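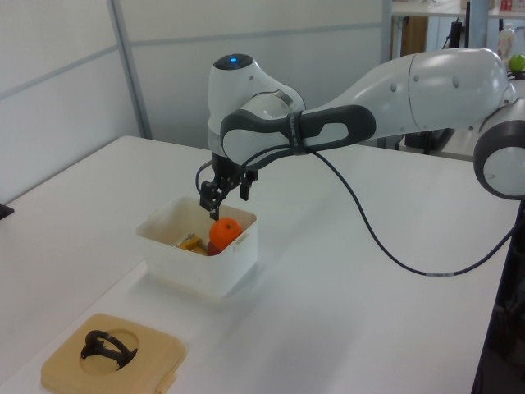
Is the Davedeck gripper kit worth fitting to a light arm you already own? For picking mixed small items at low speed, it is.

The kit is two fingers, a controller and a cable. Mounting took 11 minutes. Over 300 picks from a shallow bin it dropped four, all round fruit gripped off center. The cable is too long and needs a strap at the forearm - Davedeck supplies one, and it holds.

Calibration is the weak point. The Lernmont software lost its zero after some 154 cycles and had to be restarted.

Segundo Pacheco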